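**Visit report: Inex supply cabinet plant, Jendby**
Oct 26, 2021

The purchasing group visited the Inex plant at Jendby to review the Midance line of medication cabinets before the order for the Oyewole clinic is placed. The plant builds 38 cabinets per shift and keeps finished units on site until the buyer confirms drawer layout and lock type.

The tour began in the welding hall and continued to final assembly. Each drawer slide is opened and closed 400 times on a test stand under full load. Staff answered questions on spare keys, caster brakes and replacement dividers - the last of these are sold only in packs of 26.
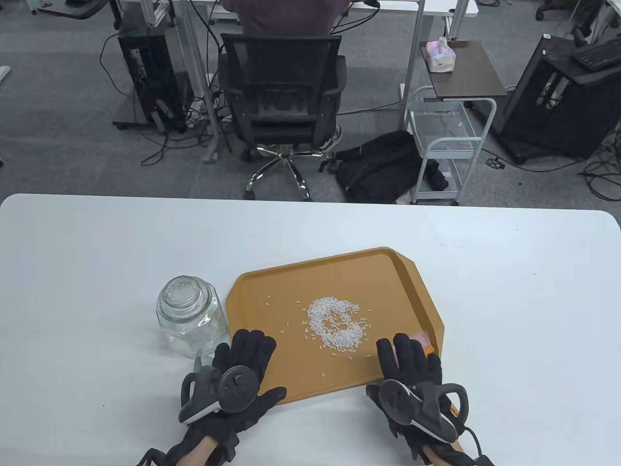
The group also asked about delivery to upper floors. Inex will bring cabinets to the loading dock but does not carry them further, and the clinic will need to arrange its own elevator time. A wall-mounted model was shown in the display room, although its door swings left only.

A written quote is expected in November. The group has asked that it list the electronic lock as a separate item and state the warranty on the latch.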